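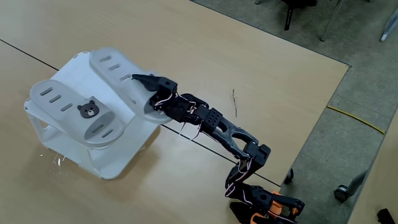
Hultum Slides-to-Rack

README and data card

Hello, and thank you for downloading this. Hultum Slides-to-Rack is a small set of teleoperated demonstrations in which a single desktop arm tidies a pair of slide sandals onto a two-tier white plastic rack. A person moves a leader arm by hand, the follower arm copies the movement on the table, and we record both. It's a humble chore, and we picked it for the plain reason that we wanted something everyone in the building could do well after a few minutes of practice.

What's in the download

There are 100 episodes altogether. 56 of them are the main set, which we think of as the clean demonstrations, and another 40 are practice runs from newer operators, kept in their own folder because they wander a bit. The last four are long takes in which the operator lets go, thinks again and comes at the sandal from another side. Please don't skip those if you're interested in recovery, as they are some of our favorites.

Each episode folder holds:

- the video from each camera
- joint positions for the leader and the follower, with timestamps
- the gripper opening at each step
- a short text note from the operator, sometimes very short

The task, as we say it to operators

Pick up one slide, set it on the top of the rack, then go back for the other. Either slide may go first. Both should end up resting on the rack without help from the gripper. It's fine to nudge a slide with a fingertip once it's up there, and most people do. It's also fine to pause. We'd much prefer a slow episode with a thoughtful grasp to a quick one where the slide gets flung, although a little flinging did get through and we've left it in (search the notes for "oops"). 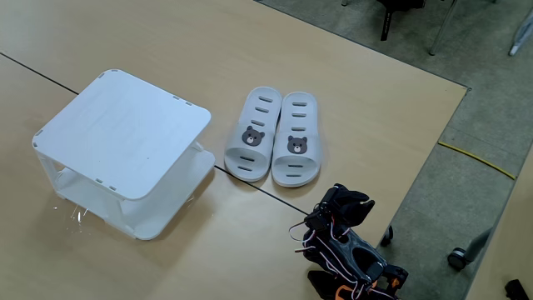

Dretlow, September

We've just finished going through the whole set again, so the notes from here on replace the ones in the first release. If you downloaded that one, the recordings are the same and only the labels have changed.

The biggest change is in how we mark a grasp. In the first release a grasp began when the fingers started closing. That sounded sensible until Ulises Herrera sat down with the practice folder and found that operators open and close the gripper all the time while they're deciding what to do, a little like drumming your fingers. A grasp now begins when the slide first moves with the gripper, and it ends when the gripper lets go. Ulises relabeled everything by hand over one long Saturday, and we are very grateful to him!

Things we learned about showing the arm what to do

The strap is the obvious place to grab, and it's where nearly everyone goes first. Going in low with one finger under the strap and the other over it gave us the steadiest lifts. Grabbing the sole works too, but the slide tends to swing, and then the operator spends a good while waiting for it to settle over the rack.

Watch the arm on the table, and let your hands look after the leader. New operators stare at the leader arm as though it were the thing doing the work, and you can see it in the data as a sort of hesitation just before contact.
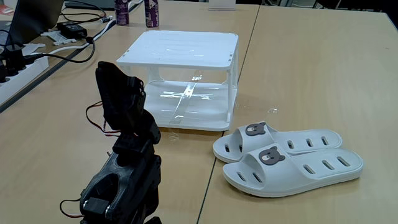 Another habit worth breaking early is resting your elbow. The leader is light, and if you lean on the desk while you hold it, the small wrist turns disappear from the recording and the shoulder joint does everything. We ask operators to stand for the first few episodes and sit down later if they like.

Leave the rack where it is during an episode. Between episodes we shift it a little and turn the slides a little, by hand, with no fixed pattern. If the rack gets bumped by the arm, carry on – a policy trained on this data will bump it as well, and it may as well see what a person does next.

Training notes

Our baseline was trained for 2,000 steps on the main set only, mostly to check that the files load and the timestamps line up. Please don't treat it as a score to beat. Adding the practice folder made the motion softer near the rack and more dithery near the slides, and we haven't settled whether that's a good trade.

Known gaps

One pair of slides, one rack, one kind of table. The background was left as it was on the day, cables and all, and we didn't vary the lighting on purpose. All operators in the main set are right-handed. The notes are in English, with a few abbreviations explained in notes_key.txt.

If you find a mislabeled grasp, please send us the episode name and the time in the video, and we'll fix it in the next round of labels.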